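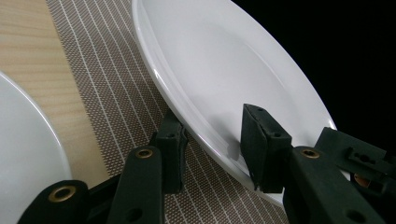 Issue 306

Household Tips > Kitchen > Plates and Dishes

Looking after white plates

A large white plate shows everything. Grey lines, tea rings and a film of grease all stand out on it, and most of them will come off with things already under the sink. These tips are for plain glazed plates. Anything with gilding or hand painting should be washed by hand in warm soapy water and left at that.

Grey marks

The thin grey lines in the well of a plate are usually metal from knives and forks, left on top of the glaze. Mix bicarbonate of soda with a little water until it is as thick as toothpaste. Rub it on with a damp cloth in small circles, leave it for 10 minutes, then rub again and rinse. Old marks may need a second go. Don't use wire wool or scouring powder with grit in it, which will dull the shine, and a dull plate picks up marks faster.

If a line is still there after 2 goes, run a fingernail across it. If the nail catches, it is a scratch or a crack and no paste will shift it.

Under the rim

Grease collects where the rim turns down on the underside and on the unglazed ring the plate stands on. Use an old toothbrush and neat washing-up liquid. Binta Mohammed of Nudthorpe soaks hers face down in the bowl so that the backs get the hot water first, and says the rings stay white for months.

Carrying and setting down

Pick up a big plate by the rim, with the thumb on the top and the fingers underneath. Use both hands if there is food on it. Keep the thumb on the rim and out of the well, or there will be a print on it when it reaches the table. Lower one edge on to the placemat first and then let the rest down. Wet plates are slippery, so dry your hands before you move a stack.

Putting away

Large plates at the bottom, side plates in their own pile. Put a sheet of kitchen paper or a circle of felt between each one if they are only used at Christmas. Everyday plates can go without, but lift them out of the pile. Dragging the bottom ring of one plate over the face of the next is how a lot of scratches start.

A plate rack inside the cupboard is useful where the shelf is deep. Ikechukwu Omoregie in Undden made his from a length of batten and some dowel. He set the dowels wide enough apart for the rims to go in without touching.

Chips

Run a finger lightly round the rim while the plate is being dried. A small chip feels rough before it can be seen. Take chipped plates out of use for food, as the bare edge can cut and it holds dirt. They will do under plant pots.

Drying

Stand plates on edge in the rack, all facing the same way. If water leaves spots on the glaze, add a spoonful of white vinegar to the rinsing water and wipe over with a dry linen tea towel. Cotton ones leave fluff until they have been washed a few times.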